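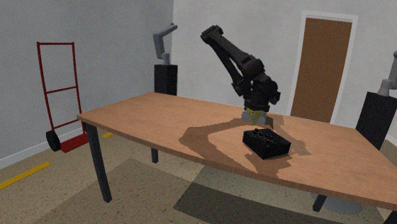 *The black arm at the test table in our simulator, with two gray arms on their pedestals behind.*

**Comparing controllers before the cell is built**

In November our group at Pronora started to compare two arm controllers, Pastor and Anwood, in simulation. Each controller gets the same task: move the tool to a point over the black box, stop, and go back. We repeat this 1,000 times for each controller, with small changes in the start position.

Pastor is the faster one so far. It needed 16 fewer minutes for the full set, but it went over the joint speed limit in 154 runs. Anwood stayed under the limit every time - its path is longer and the elbow makes a wide turn which we do not like very much.

Elínborg Norðdahl has now written a filter for the speed commands, and we will run Pastor again with it. The logs, 3,550 files in total, are in the Prikeck folder on the shared drive. Please do not rename them, the plotting script reads the names.

Next month we want to test both controllers with a heavier tool. If you have a gripper model with correct mass data, send it to Elínborg.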